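4.2 The Pranden bench: set-up and results

We come to the shared workshop at Skjelbred with some doubt. Home builders have been posting clips of small printed arms doing household jobs for a while now, and the clips are nearly always short. They show the run that worked. They seldom say how many runs came before it, who moved the brick back to its starting place, or how far the box had been nudged between takes. The Pranden group makes stronger claims than most, so we asked to watch a full working session and to keep our own tally.

The arm is the usual kind: flat red printed links, black servo motors at the joints, a bare control board on the bench behind it, and a good deal of cable. The task area is a square of see-through tape stuck to a dark green mat. A white toy brick or cube goes in the square and a storage unit stands to the right. The group's write-up calls this "a home-like setting". We would call it a tidy bench with a box on it, and the difference matters for what follows.

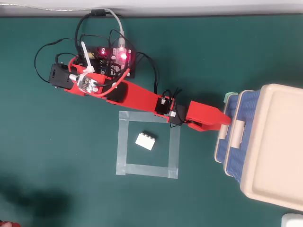 Skjelbred, 14/07/2023

The session began with the storage box lid on and the brick left inside the tape. Hedvig Midtbø, who printed most of the parts, ran the arm from a laptop using the group's own control program, Mutirora. A run counted as a success only if the arm finished the whole job without a hand touching the arm, the brick or the box. This was our rule and the builders thought it harsh. Under their own rule a small push to the box is allowed, on the grounds that a person at home would give one too. We do not find that convincing. A person at home who has to stand by and push the box could put the brick away and go and do something else.

Over the whole session we logged 513 runs. By our rule, 249 of them were successes. That is less than half, and it is a good way short of the "reliable" that appears in the title of the group's own report. It is also better than we had expected from hobby servos, and we want to be fair about that. The failures were not spread evenly. They came in bunches, often straight after a servo had been re-seated, which points to the joint zero being lost more than to any fault in the program.

Picking up was the stronger half of the task. When the cube was placed squarely to the jaws, the gripper usually closed on it at the first try. When it was placed at a slant, the arm tended to push it towards the tape line before getting hold. Midtbø's answer is that a wider jaw would cure this. It may do, but a wider jaw has been promised in 3 versions of the report and had not been fitted when we visited.

Carrying was weaker. The distance from the square to the bin is short, so there is not much room for things to go wrong, and yet the drops we logged were mostly on this stretch. The cause we favour is sag at the elbow under load. Kerstin Solheim, who looks after the wiring, blames the power supply, and she may be right. Neither view was tested on the day, and we ask readers not to take ours as settled. 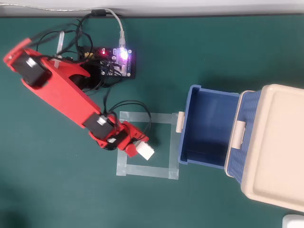 4.3 The drawer task

The second claim is that the same arm, with no new parts, can open a drawer. We treat it separately because it asks for something different. Dropping a cube in an open bin forgives an error of a finger's width. Taking hold of a small round handle does not, and pulling on it sends a load back through every joint.

The group's method is plain. The arm is led through the pull by hand, the joint angles are stored, and the motion is played back. Nothing in the program looks for the handle. If the drawer unit has shifted since the motion was stored, the jaws will close in the wrong place. The report says that the program "adapts", and we could find no part of the code that does so. What it does have is a list of 4 stored motions, each made with the unit in a slightly different spot, from which the operator picks by eye. The skill of adapting belongs to the operator.

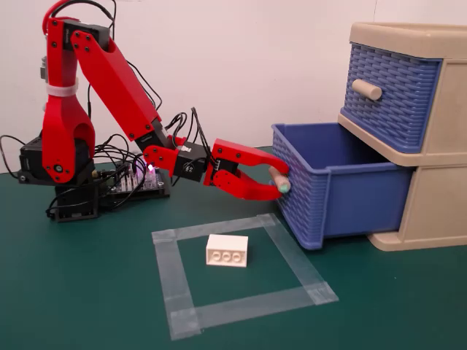 Figure 3. The arm holding the handle of the open lower drawer, Pranden bench.

Figure 3 is the sort of picture that travels well, and we include it with that warning. A still of a gripper on a handle and a drawer standing open says nothing of who opened it or how many tries it took. Only the log can answer that, and the group had kept no log of its own for this task. We have asked for the stored motions so that they can be replayed on the Odmont arm, which was built from the same print files by other hands. Until that is done we would treat the drawer claim as unproven.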